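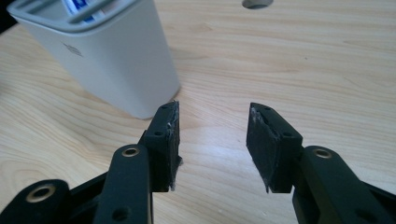 ## Teaching by hand: what the Ninora group has been up to

If you have walked past the back room at Oltomia lately and wondered why grown adults are standing at a small table moving toothpaste about, you have met the Ninora project. I spent an afternoon with them for this issue and came away with sore thumbs and a great deal of admiration!

The idea is easy to say. A person does a household job while holding a gripper in each hand, and the record of how those grippers moved becomes the lesson. Later on, a robot arm with the same kind of jaws tries to learn the job from lots of these lessons. No joystick, no code for each little movement. You pick up the grippers, you squeeze, you do the job, you put them down and you go again.

The current job is the bathroom caddy. Two tubes of toothpaste have to end up standing in a small white caddy, and then the caddy has to be moved to a new spot without either tube tipping out. I assumed I would have it in a minute or two. Dumisani Magagula, who looks after the recordings, very kindly let me go on assuming.

My first six goes were hopeless. You lose all the feeling in your fingertips, for a start. A tube that you would normally pluck up without a thought has to be squared up to, approached at a sensible height and squeezed just so, and if you come in crooked it spins round in the jaws and ends up pointing at your elbow. I also kept wanting to put one gripper down and use my actual hand (you would not believe how strong that urge is), and that spoils the whole take.

By the end of the hour I had slowed right down, and it was going much better. Izzati Pattinasarany gave me the tip that made the difference: look at the place you are going to before you move, and let the idle hand stay low and still. She has been doing this since the start of the project and her takes are lovely to watch. She hardly seems to move her wrists at all.

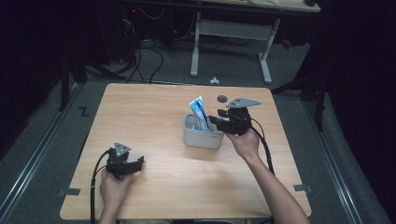 There is a real knack to the two-handed part. When one gripper holds the caddy steady and the other brings in a tube, both hands have to agree on who is doing what, and the changeover needs to be clean enough for the robot to make sense of it. Irfan Majimbun likes people to finish one hand's move before starting the other's. Izzati prefers them to overlap a bit, as they would at your own bathroom sink. They have been arguing about it happily for weeks, and in the end they agreed to record both ways and see which one the arm copies better.

### The numbers so far

The group has now kept 2,918 takes across all its jobs, of which 167 are the caddy job. They want 300 of those before they train on it. Dumisani goes through every one and throws out the takes where a tube was dropped, with one exception: if the person drops it and then picks it up neatly, he keeps it and marks it as a recovery. I love this. A robot that has only ever been shown perfect work has no idea what to do when a tube rolls off towards the edge of the table, and the recoveries give it something to go on.

What surprised me most was how much people differ. Irfan showed me the paths from a handful of takes drawn over each other as coloured lines, and you could tell who was who straight away. One person always swings in from the side. Another goes up high and comes straight down like a crane. Mine looked like something a toddler had done with a crayon, and he assured me they were still useful, which was decent of him.

### Has the robot had a go?

It has, though only with an earlier and simpler job, putting a single tube into the caddy with one arm. Gert Engelbrecht ran that trial over at the Mthembu workshop. The arm got the tube in on most of its goes, and when it missed it usually missed in the same way, catching the rim with the bottom of the tube and stopping there. Gert went back through the takes and found that nearly everyone had been bringing the tube in very low, so the arm had learned to do so too. It had copied our bad habit faithfully!

So the advice for the new takes is to lift a bit higher before crossing the rim. That is the whole change. I think it is wonderful that you can fix a robot's manners by fixing your own.

The two-armed trial is planned for December, if the caddy takes are finished by then. Gert is hoping to bring the arms over here so that those of us who gave takes can come and watch. I have already asked for a seat near the front.

### Come and lend a hand

The group would very much like more people, and especially more left-handed people, of whom they have only two. You need no experience with robots or computers. Nerea Arrieta does the booking and will find you a slot of an hour, with a break halfway through, which you will want, as your forearms do notice. Flarero has kindly offered the use of its kitchen for tea.

A few things worth knowing before you turn up:

- Short sleeves are best, or sleeves that stay pushed up.
- Take off bracelets and big rings.
- Start each take with the jaws open, and finish it with them open and clear of the caddy.
- Keep an eye on where the cables are hanging when you reach across.
- If a take goes wrong, carry on to the end and tell Dumisani afterwards. He would much rather sort it out later than have you stop dead in the middle.

After the caddy, the plan is to move on to laying out a breakfast tray, and Nerea is collecting suggestions for the job after that. Mine was pairing socks. Irfan went rather quiet and then said he would put it on the list. If you have a better one, drop a note in her tray by the front desk, with your name on it so that she can book you in to demonstrate it.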